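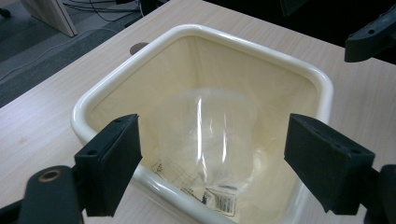
Sorting It Out in Forkville

The woman who runs the recycling route in Forkville starts at 4:30 in the morning, before the diner on the corner has its lights on. She has driven the same truck for Matar Hauling since the town dropped its old contract, and she agreed to talk on her lunch break, which she takes at ten.

The route has 805 stops. Most are houses, and the rest are small offices and a few shops along the river road. She knows which driveways ice over and which dogs are loud. "I couldn't tell you what half the people look like," she says. "I know their bins."

She came to the work from a warehouse job at Dekon, where she loaded trailers for nine years. The pay was close to the same, but she wanted to be outside and done by early afternoon, when her son gets out of school. Matar put her on the back of a truck for one winter and then moved her to driving.

Asked what people get wrong most often, she doesn't have to think. "Bags. They put everything in a plastic bag, tie it up, and set it in the recycling. The bag wraps around the rollers at the plant and they have to shut the line down and cut it out by hand." The plant, in Brumum, takes material from three counties. She has toured it twice and says it was louder than she expected.

Cups are the next question she hears a lot. Clear plastic ones are accepted in Forkville if they're empty. Paper coffee cups aren't, on account of the lining. Lids go in the trash. "I had a man walk out to the curb in his slippers to argue with me about lids," she says. "I told him I don't make the list."

The list itself changed in January. Glass came off it, and residents now have to take jars and bottles to the drop-off behind the fire station. In the first month the trucks left warning tags on 209 carts, nearly all of them for glass. By spring the tags had mostly stopped. She thinks people learned from their neighbors more than from the flyer, which she describes as "a lot of small print."

Offices are harder than houses. Whoever empties the desk baskets at night often isn't told which ones are for recycling, and it all ends up in the same dumpster. She would like to see every office put one shared recycling bin by the copier and leave the small ones for trash. A dentist's office on her route did that last year and she says their cart has been clean ever since.

She gets paid by the day, and a slow day costs her time at home. Snow is the worst of it. Last winter one storm kept her out until dark, and the truck came back with a bent step and a broken mirror. Heat is a close second, mostly for the smell. She keeps a cooler on the passenger side with water and a sandwich, and a change of gloves.

Her truck has 160 more stops to go when we finish talking. They're all on the hill side of town, where the streets are narrow and she has to back out of two of them. She asks that people leave three feet between the cart and the mailbox so the arm can get in.

"And shut the lid," she says. "If it's raining, shut the lid. Wet cardboard weighs a ton."

Carts in Forkville should be at the curb by 6 a.m. on collection day. Replacement carts can be requested at the town office.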